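When the picking arm at Sullo let go of a part in midair for the 13th time, Rochelle Delacroix did what any sane person would do. She went and got a sandwich!

"I was so mad at it," she told me, laughing. "I'd been staring at logs since breakfast and every single one said the grip was fine."

I'd come by to hear about the big November stoppage, the one people still bring up (usually with a groan). The cell had been running mixed small parts out of a tray, all the odd little shapes, and for weeks it was lovely. Then the gripper started opening on its own, always on the far side of its reach. Never near the middle.

"So of course we blamed the software," Rochelle said. "We rolled Predico back 2 versions. We ran 428 picks overnight and it dropped 69 of them. Same as before. I wanted to cry."

And the software had nothing to do with it! It was a cable. One of the gripper lines had been tied down a bit too tight, so every time the wrist stretched out it tugged on the connector and the signal blinked off for a split second. The log didn't sample fast enough to catch it.

"A cable tie," she said. "You can print that. I've made my peace."

She walks the whole cable run by hand now before she'll let anyone start a job, and she won't let people lean over the tray while the arm has power, however slow it's going.
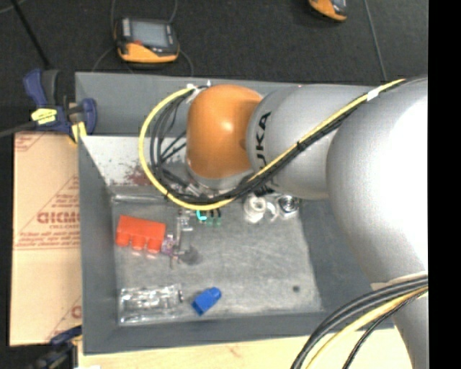 Jibrin thinks the cable check should have been on the startup sheet from day one, and told me so twice while I was putting my coat on. Rochelle rolled her eyes, but she did add it. It's the first line on there, in capitals.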